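Clearing the craft table, finally

I have been putting this off since October, and on Friday I gave in and did the whole table in one go.

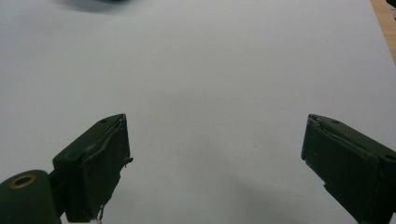

I wanted a pale surface to work on again, because the old green mat from Grustier had gone wavy and every straight line I cut on it came out like a river. So the mat went in the trash and I took everything else off and piled it on the bed (big mistake, I needed the bed by nine).

The worst of it was paper. I had a pack of 300 sheets from Handia, barely touched, plus almost 200 loose ones with one corner snipped off, and I kept every single one! They're in a drawer now, sorted by size and not by color, which my sister thinks is crazy.

Then there were the glue sticks - seven of them, five dried up. I also found the Dirard ruler I accused the whole family of stealing. It was inside a gift bag. I have apologized.

I still haven't figured out where the big roll of kraft paper should live. It's leaning behind the door for now and falls over whenever anyone comes in, so if you have a good spot for yours, please tell me in the comments.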